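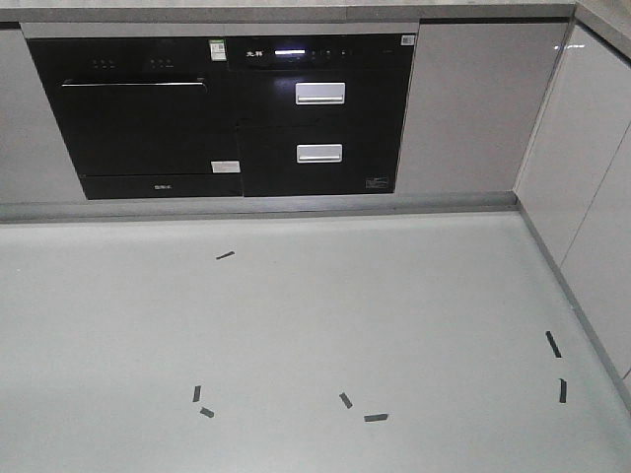

Test the Gripper on the Cabinet You Have

4 min read

Print | E-mail

Groups that buy grippers for household robot research tend to choose them on a tabletop. A block is lifted, a cup is turned over, a sponge is moved from one tray to another, and the unit with the highest score is ordered. This essay argues that the tabletop is the wrong place to make that choice. A gripper meant for kitchens should be judged first on doors and drawers, at the height where they are installed, with the arm and the controller that will be used later.

Our laboratory reached this view during a comparison of two grippers, the Skurkier two-finger model and the softer Jultgate. Both were mounted in turn on the same arm and run from the same Trirnow controller. On the table the Jultgate was the clear favorite. It forgave poor aim, and operators liked it. We then moved the work to a kitchen with built-in appliances, where the tasks were to open and close low drawers and a large appliance door. Over 139 trials the order was reversed. The soft fingers closed on a drawer handle well enough but rolled under a sideways load, and the drawer stopped short. The stiffer Skurkier fingers missed more often on the first approach, yet once they had hold of a handle they kept it.

Neither result is a mark against the maker. The two products were built for different duties, and the table simply did not ask the question that mattered to us.

Appliance fronts are hard in ways a block is not. Glossy black surfaces give a depth camera very little to work with, and a neighboring gray panel with a sheen on it is not much better. A door may offer only a thin recessed line along its top edge, while the drawers beside it have metal handles that stand apart clearly from the front. A single row of cabinetry can therefore call for two separate grasps and two separate camera settings. We began with the Siqueira camera at its default exposure and lost 23 trials before the setting was changed. Those trials were kept in the count, and we believe other groups should keep theirs.

Starting position deserves the same care. We mark the floor with short strips of black tape, placed at different angles in a wide, loose arc before the appliances. A gripper that succeeds only from directly in front of a handle has shown very little. Several of the differences we report appeared only from the outer marks, where the wrist must turn and the fingers meet the handle at a slant.

It is sometimes objected that tests of this kind cannot be compared between laboratories, because kitchens differ. The objection has merit. A standard set of blocks can be mailed, and a run of cabinets cannot. But a number that travels well is of limited use if it predicts nothing about the room in which the robot will work. We would ask that published comparisons state the type of handle, its height, the finish of the surface around it, and the starting positions used — four plain facts that take about 15 minutes to record.

Purchasing offices should also revise their habits. Trial loans are commonly too short to allow a gripper to be moved off the bench at all. A longer loan costs the supplier little and would spare both sides a return. Until such terms are common, we recommend that the first day of any loan be spent at the cabinets and the table be left for last.

Related items

Controller Delay and the Half-Open Drawer
Where Should the Wrist Camera Go?
Fingertip Wear: Notes from February
On Reporting Failed Trials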